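Teaching the arms by hand: your questions

I get the same handful of emails every time I post about the block sorting, so I've put my answers on one page. Last updated 9 February 2019.

Do you write code for every move?
No, thank goodness! I drive the two arms by remote control and the computer records everything I do. Yellow blocks go in the yellow bin, red ones in the red bin, over and over, and later the software learns from my runs.
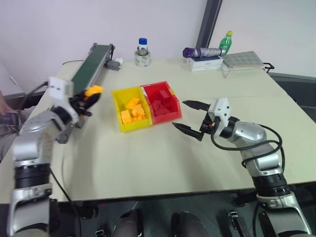

My usual advice is to go slower than feels natural. When I rush, my grabs get sloppy, and the software happily copies sloppy grabs (ask me about September).

How many runs do you need?
More than you'd like. Plikano, our sorting project, has 284 good ones so far. I got something halfway usable after 50, but it kept fumbling any block that came down the belt at an odd angle.

Why not just grab the arms and move them?
You can, and Helmut Rieger at Kotell swears by it. I tried it and my own hands kept getting in the way of the cameras — plus my shoulders hurt after 8 runs.
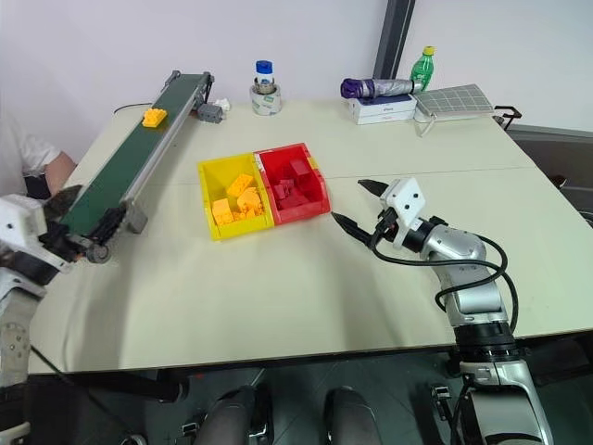

Remote control has its own headaches, mind you. You don't feel the block when the fingers close, so you have to judge it all by eye, and that takes practice.

Do you keep the runs where you mess up?
If I drop a block and pick it up again, yes, I keep it, because the software should see how to recover. If I knock a bin over, it's gone.

Can I come and try it?
Sure! Drop me a line through the contact page and plan on 2 hours. Bring a snack.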